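4. Filling and starting your Plandesik worm bin

This is the fun part! Your trays are stacked, the tap is on, and you're ready to turn a pile of plastic into a working wormery.

1. Put the coir block in a bucket and pour over 2 litres of tap water. Leave it until it has swollen right up, then break it apart with your hands (children love this bit).

2. Squeeze a handful. You want a drop or two of water, no more. If it streams out, mix in torn cardboard.

3. Line the lowest tray with one sheet of newspaper and spread the coir over it, up to the ridge.

4. Tip the worms gently on top and leave the lid off under a bright light. They'll wriggle down by themselves.

5. Put the lid on and wait 24 hours before the first meal.

6. Start small -- a cupful of chopped peelings in one corner. Wait until most of it has gone before you add more.

Note: Coffee grounds, tea leaves and crushed eggshell are all brilliant. Go easy on onion and citrus.

Caution: Never add meat, dairy or cooked food. Keep the bin out of full sun, and don't let the liquid rise as far as the bottom tray. Drain it from the tap every 6 days or so.

4.1 Sorting out what goes in

It really helps to have a second tub near the kitchen door for the things worms can't eat. Plastic bottles, caps and labels all stay out of the wormery.
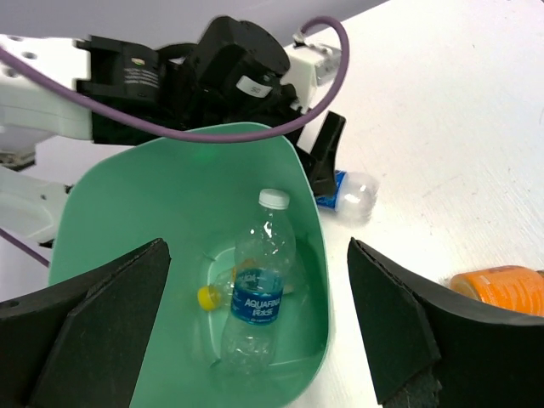

Tremusholm, 6 January 2022

Two changes since the October printing. The Hakim tap now turns clockwise to open, so check the arrow before you pull on it! And the Stumside stand takes a full bin of up to 70 kg, as long as all the feet are on firm, level ground.

If you have the older tap, carry on using it as before. Spare washers fit both kinds.

Go on to section 5 when the first tray is full to the ridge.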